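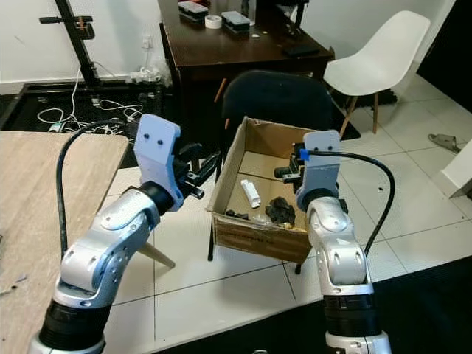

Packaging and Materials, Unit 4: Corrugated board

Handout to go with the lecture of 9/11/18. Please bring it to the workshop, along with a steel rule and a pencil.

Last time we finished with paper, how the fibres lie and why a sheet tears more easily one way than the other. Keep that in your head, as everything this week grows out of it. I have been looking forward to this unit all term!

1. What the stuff is

People say "cardboard" for almost anything brown and stiff. In this course we say corrugated board when we mean a wavy sheet glued between flat ones, and cartonboard when we mean the solid kind used for cereal packets. The flat sheets are liners. The wavy one is the medium, and each wave is a flute.

Single face: one liner, one medium. It rolls up, so it is good for wrapping.
Single wall: liner, medium, liner. Most boxes you meet.
Double wall: three liners, two mediums. Heavy goods, long journeys.

Tear a corner off any old box and look at the edge. Do it tonight, it takes a second and you will never walk past a recycling bin in quite the same way (my family have given up on me).

2. Why waves?

Take a sheet of writing paper and try to stand a mug on its edge. Hopeless. Now pleat the sheet like a fan, stand it up and try again. The paper weighs exactly what it did before, but the folds stop it buckling. A flute does the same job, and the liners hold the folds in place so they can't spread.

The board is far stronger along the flutes than across them. In an ordinary shipping box the flutes run up and down the walls, so each wall is a row of tiny columns. Turn the box on its side and two of its walls now have their flutes lying flat. It may look the same on the shelf, but it won't stack the same.

3. Weights and grades

Liners are sold by weight in grams per square metre, written gsm. The sample sheets from Utow in your packs have liners of 100 gsm and 305 gsm. Feel them both before you read the labels. The heavier one is lovely to score but puts up a fight when you fold it, especially against the grain.

Liner made mostly from new fibre is called kraft. Liner made from recycled fibre is called test liner. New fibres are longer and tangle together better. Each time paper is pulped the fibres get shorter, so mills blend old and new to suit the job.

4. Damp

Paper drinks water from the air. A box that stacks beautifully in a dry room can sag badly in a humid store, and it will do so slowly, over days, which makes the cause easy to miss. The Bronden exercise from March is worth rereading here. Look at the second table, where the same box was kept at 75 per cent humidity, and think about what you would change first: the board, the box style or the store.

5. Box styles

The plain box with four flaps at the top and four at the bottom is the regular slotted container. Its long flaps meet in the middle and its short ones usually don't. It is cut from a single blank with very little waste, and it ships flat. Such a clever thing, and so easily overlooked!

Compare it with the Haberkorn tray in your pack, which locks without tape. Unfold it gently, find the glue-free corners, then try to fold it back up. If you get stuck, follow the crease lines from the outside in.

For the workshop

Draw the blank for a regular slotted container to hold the Revimley jar. Mark the flute direction with an arrow. Allow for the thickness of the board at every fold (most people forget this the first time and the flaps come up short). Use single wall.

Reading: chapter 4 of the course book, and the glossary pages on creasing and scoring. Next unit is glue, including starch paste, which we will be cooking ourselves. Wear something old.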